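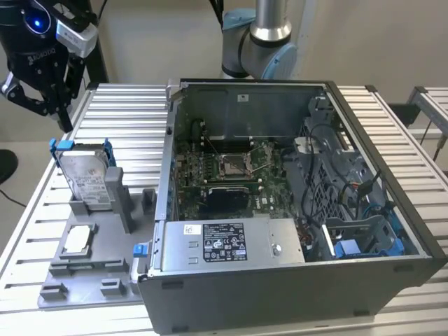

The drop fee is the part Bernadette Lemaire says she should have asked for first. She had a good daily rate on a midsize car from Kiltdale to Skirkatham, she says, and the total at the counter still came to $788.

August 18, 2018
By Staff Writer

One Way, Two Prices

The trip is 700 miles. Lemaire was moving a few boxes and a bicycle to her sister's place in July and planned to take the train back. The rate she had seen online was for a car returned where it started. Leaving it in another city added a one-way charge, and the charge was larger than the rental itself.

Rental desks set these fees according to where they need cars. A branch with a full lot may let one go for next to nothing. A branch that is short will charge to see it leave, and the fee can change from one week to the next. At Vasconcelos, a small agency with a counter in each city, the one-way charge on this route was $100 in early spring. By midsummer it had gone up to several times that. 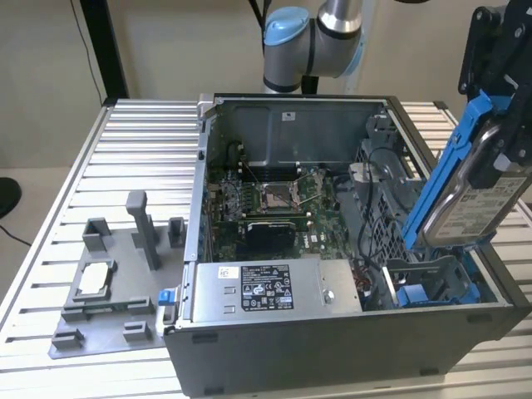 Desktop tower with the side panel off and the CPU socket empty.

Reversing the direction can help if your dates allow it. Cars pile up in Skirkatham after the summer holidays, and the agencies want them back in Kiltdale. Grillov lists these return runs on its site on Monday mornings. The daily rate is low, but the driver usually gets two or three days to finish and a mileage cap of up to 1000. Go over either limit and the regular rate applies to the whole rental.

Airport branches are worth checking against downtown ones. They tend to have more one-way cars, though they add a concession charge that a downtown office won't.
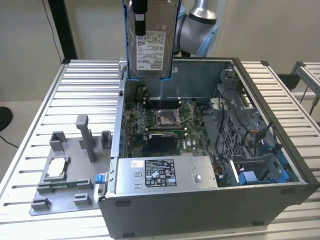 Before You Sign

Ask for the full price with the drop-off branch entered, and get it in writing. Check the closing time at the far end, especially on weekends. Lemaire arrived after six and paid for another day.

If you change your mind about the return city, call before you drive there. An unplanned drop is billed at a higher rate than a booked one.

Contact Us | © 2018 All rights reserved | Back to top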